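Dark wall in bedroom, two coats of Clevholm paint and still not even

Asked April 15, 2018

Hello all. I painted my bedroom wall with Clevholm matt in dark gray. I gave it two coats, but in the evening I see lighter stripes from the roller. Do I need a third coat, or must I sand first? 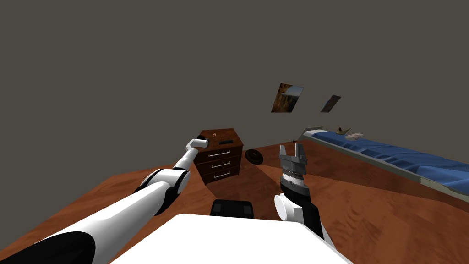
Dark gray wall with two small pictures, brown wood floor

The can says to wait two hours between the coats. I waited more than that.

Answer 1
Third coat. Dark colors always need it.

Answer 2
I had the same problem with Wullby paint. Please do not sand the whole wall, only where you feel an edge with your hand. Then take a fresh roller with longer hair, put enough paint on it and finish every strip from top to bottom in one direction. I let it dry overnight.

Answer 3
Which primer did you use? I use Huteck.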